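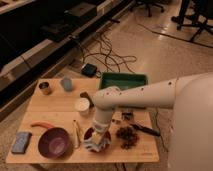 I've wanted to get inside the Clumilen lab ever since Katalin Kelemen gave her talk on written procedures for robot work, and on Wednesday I finally did. The open day ran all afternoon and I stayed until they started stacking chairs.

Katalin's group works on tabletop handling - cups, bowls, trays, loose bits of food - and what I came for was the rulebook. It's called Ilus, it's 9 pages long, and it hangs on a hook by the door with a pen tied to it. Anyone who works a shift can write in the margins. Once a month Géza Kun types up the notes, and the ones people agree on go into the next printing. I love this! At my own plant the safety binder has 156 pages and I couldn't tell you who last opened it.

The first section covers who may be where. While the arm is powered, one person is named as operator, and that person does nothing else. No phone, no chatting with guests (Géza got scolded for this in front of us and took it well). Everybody else asks out loud before walking up to the table and waits for a yes. The stop button gets pressed on purpose at the start of every shift, and the operator signs for it. 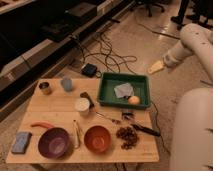
Then there's the section on objects, which I could have talked about all day. Anything with a point or an edge has its own page, with a rule for how it's laid down and who picks it up afterward. Loose food such as beans gets swept up and replaced on a schedule. Cloths and sponges have a line each. Réka Fekete wrote most of it and she has strong feelings about skewers.

Cables took up a good part of the question time. Maarja Navickas, visiting from Jirkum, asked if the rules say anything about leads on the floor. They do, a short paragraph about walking routes, and Réka said it's the one with the most pen marks on it. Two people from the audience offered wording on the spot and she wrote both down.

My favorite rule is about failed attempts. If the arm drops something or misses, the try is logged exactly like a good one, and you don't get to call it practice afterward. They log in blocks of 100, and a block with gaps is thrown out whole. Ferenc Vida from Najjar thought that was too strict - his team keeps partial blocks and flags them - and the two of them were still going at it over coffee.

I came home with a copy of Ilus and I've already marked up page 2. The next open day is in December, and Katalin says to bring your own rules along.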